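How to pull publicity stills from a finished film

Filed under: Delivery and press

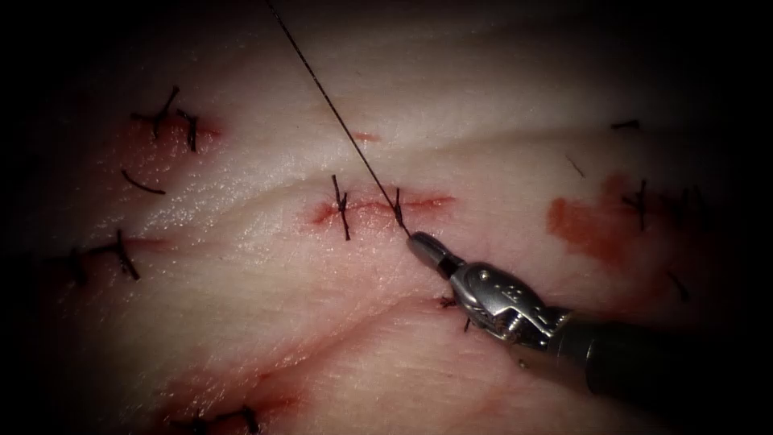

Most small productions reach the delivery stage without a full set of stills taken on set, and the press kit has to be filled with frames from the film itself. A frame taken from the master can be good enough for print at modest sizes if it is exported properly and checked before it leaves the edit room. The check matters most where the contrast is strong. A surgical close-up with pale, wet tissue in the centre and corners that are nearly black will show up errors at both ends of the range: the small highlights along the folds turn into flat white patches if the levels are wrong, and the dark border turns grey or shows bands. Fine detail, such as the engraved markings on the metal wrist of the instrument, is the first thing to go if the file is compressed too hard. The steps below use Unemis for the export, but the same settings exist under similar names in other editing programs.

What you need

The graded master, or the graded timeline with its media online. Do not use a review copy, a web upload or a screener. Review copies are normally reduced in size and may carry a burnt-in timecode that cannot be removed.

A screen set up for the same standard as the master.

The distributor's delivery sheet. Ratton asks for 8 stills per feature, landscape, without text. Other distributors may want more, or a mixture of landscape and portrait. Read the sheet before choosing frames, as it affects which shots are worth considering.

A spreadsheet or plain text file for the log.

Step 1. Watch the film and mark candidates

Play the master from start to finish with the sound off. Add a marker at every shot that might serve as a still. Do not stop to compare frames at this stage. For our feature Dasau the first pass produced 351 markers, which is high, but removing markers is quick and going back to look for a missed shot is slow.

Use one marker colour for people, one for places and one for objects or details. This makes it easier to see later whether the selection leans too far one way.

Skip the following on the first pass:

Shots inside a dissolve or fade. A frame from the middle of a dissolve contains two pictures and looks like a fault.

Shots with captions or subtitles, unless the clean version is on a lower track.

Archive material. The licence for use in the film may not include publicity.

Anything from the last reel that gives away the ending.

Step 2. Reduce the list

Go through the markers a second time with playback stopped, stepping one frame at a time to either side. Moving pictures hide a good deal of blur. A shot that looks sharp at normal speed may have no sharp frame in it, particularly if it was taken with a hand-held camera in low light.

Within a shot, the best places to look are:

The moment at the end of a camera move, after the camera has settled.

The pause before a line of dialogue, when the mouth is closed.

The point at which a hand or tool stops before changing direction.

Zoom to full size and look at the part of the frame that readers will look at first. In a portrait this is the nearer eye. In a detail shot it is usually the point where something is being touched. If that part is soft, delete the marker even if the rest of the frame is good.

Repeat until the list holds no more than twice the number of stills required. Having a reserve is useful, as producers and cast members often have the right to refuse a picture.

Step 3. Check for frames that have been altered

Some shots in a finished film have been resized, slowed down or stabilised. Each of these can harm a single frame.

Resized shots. If a shot has been enlarged on the timeline, the exported frame will be softer than its neighbours. Open the clip settings and read the scale value. If the original camera file is larger than the timeline, it may be possible to export from the source and apply the grade to it separately.

Slowed shots. Software that slows a shot may build new frames between the real ones. Built frames often have smeared edges around fingers and hair. Step along until you reach a real frame.

Stabilised shots. Look at the edges for stretched pixels or a thin black line.

Interlaced archive or broadcast footage. Comb-like lines on moving edges mean that the frame holds two moments in time. De-interlace before export, or choose a still moment.

Step 4. Remove the black bars

If the film is wider than the master container, there will be black bars above and below the picture. Crop these off. A picture desk that receives a still with bars may place it on the page as it is.

Crop to the exact picture height. In Unemis, open the export panel, choose Crop, then Active Picture. The automatic setting measures brightness and can be fooled when the picture itself is dark at the edges, as it will treat a dark border as part of the bar. For such shots, take the crop values from a bright exterior elsewhere in the film and enter them by hand. The values will be the same for every shot unless the film changes shape partway through.

Check all four sides afterwards. A row of half-black pixels along the top is common and shows clearly on a white page.

Step 5. Set levels and colour space

Video masters are often stored in a limited range, where black and white do not sit at the ends of the scale. Still image files use the full range. If the conversion is missed, the still looks washed out. If it is done twice, shadows fill in and highlights clip.

To test the conversion:

1. Export one frame from a fade to black. Open it in an image editor and read the value of the black area. It should be 0 in all channels.
2. Export one frame containing a white caption. The value should be at or very near the top of the scale.
3. Export one skin tone and compare it by eye with the same frame in the editing program, side by side on one screen.

Convert to sRGB and embed the profile. Do not send files in a cinema colour space. Most newspaper and web systems ignore unusual profiles and the picture will appear dull or tinted.

For a film graded in high dynamic range, take stills from the standard range version. If there is none, ask the grading house to make a standard version of the selected frames. Automatic conversion is seldom acceptable for faces.

Step 6. Export

Export each still as an uncompressed TIFF, 16 bits per channel if the program allows it. This file is the archive copy. Make the JPEG from the TIFF afterwards, at the highest quality setting.

Do not sharpen the TIFF. A small amount of sharpening may be applied to the JPEG once the final size is known. Do not enlarge. State the true pixel size in the log and let the user of the picture decide.

Leave film grain alone. Noise reduction applied to a single frame tends to make skin look like wax, and it removes the fine texture that makes a picture appear sharp in print.

Step 7. Name and log the files

Use a file name that survives being moved between systems. No spaces, no accents, no brackets. The pattern we use is title, number, then size, for example:

dasau_still_07_full.tif
dasau_still_07_web.jpg

For each still, the log should contain:

File name
Timecode in the master
Version of the master used
Pixel width and height
Caption
Names of persons shown, left to right
Credit line
Approval status

The timecode is the field most often left out and the one most often needed. If the grade is changed after the stills have been delivered, every picture must be exported again from the same frame.

Copy the caption and credit into the metadata of the JPEG as well. The log and the pictures will become separated sooner or later. Keep captions below 13 words where possible, as long ones are cut by picture desks without reference to sense.

Step 8. Final check and delivery

Open every JPEG on a second computer, one which does not have the editing program installed. View each at full size and then as a thumbnail. A still that cannot be read as a thumbnail is a poor choice for the lead picture, though it may be kept in the set.

Print one light and one dark picture on an ordinary office printer. Detail in the shadows that is lost here is likely to be lost on newsprint too. If an important part of the picture disappears, lift the shadows slightly in the JPEG only and note the change in the log.

Place the files in two folders, one for print and one for web, with the log at the top level. Upload the folder as a single archive. When we delivered to the Han office, loose files arrived in a different order and two captions were attached to the wrong pictures, so number the captions as well as the files.

Common faults

Still looks grey: limited range file saved without conversion. Return to Step 5.

Still looks too dark and heavy: conversion applied twice. Switch it off in either the program or the image editor.

Bands in dark areas: exported at 8 bits and then brightened. Export again at 16 bits and adjust from there.

Wrong frame exported: the program has rounded the timecode. Check the frame rate of the project against the master.

Faces too wide or too narrow: the master uses non-square pixels. Set the pixel shape to square on export and compare with a known round object.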